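Workroom at Drallivcombe Refitted for Table-Arranging Sessions

December 19, 2025 – Jendix has finished fitting out its workroom in Drallivcombe, where small furnishings are set out, arranged and put away at a series of tables. Work started in October. The room covers 114 square meters and keeps its exposed ceiling beams, with rectangular fluorescent fixtures for general lighting.

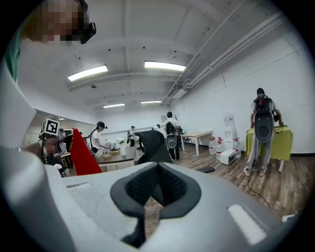
The Drallivcombe workroom, with white walls and beamed ceiling.

Each session lasts 54 minutes and uses a small stock of household articles: vases, woven baskets, colored cloths and artificial flowers. Office chairs serve both as seating and as a place to hang the cloths. Some tables have dark tops, and the floor is wood. The schedule allows 10 minutes between sessions for resetting the tables – articles go back to a listed starting position. Arango supplied the furniture.

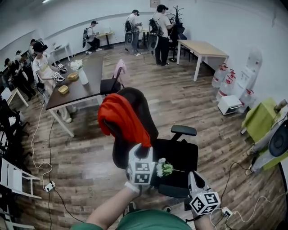

Zhenhua Wan would have preferred lighter tabletops, saying that dark ones show dust by midday and need wiping between sessions. A second set of tables is on order from Sirkis.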